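Packing supplies meeting, July
Present: Khang Vũ (chair), Duyên Lò (minutes), two from the Gruvis floor team

1. Last minutes. Agreed, except that "cartons resolved" was struck out. They are not resolved.

2. Carton supplier. Zitton is offering the Baltis carton at a lower price on orders of 45 bundles. Khang asked where we would keep 45 bundles. No answer yet. Duyên doubts the saving survives the storage cost - the quote leaves out delivery. Put off until Zitton sends a full price.

3. Folding time. The floor team reported more than 7 bad folds in one shift. Zitton says the crease lines are fine. Khang would like to see Zitton fold a few.

4. Next meeting at 2, same room.

5. Carton layout. Flat blanks take up more of the packing table than the supplier's drawing suggests, and Khang does not accept that a second table is the answer. With two large blanks laid out on the slats, the three blue bins have to stand along the side. Duyên also wants a rule for sachets, as one was lying on top of a blank. Khang to draft, no great hopes.

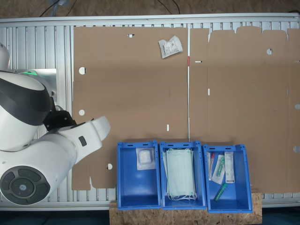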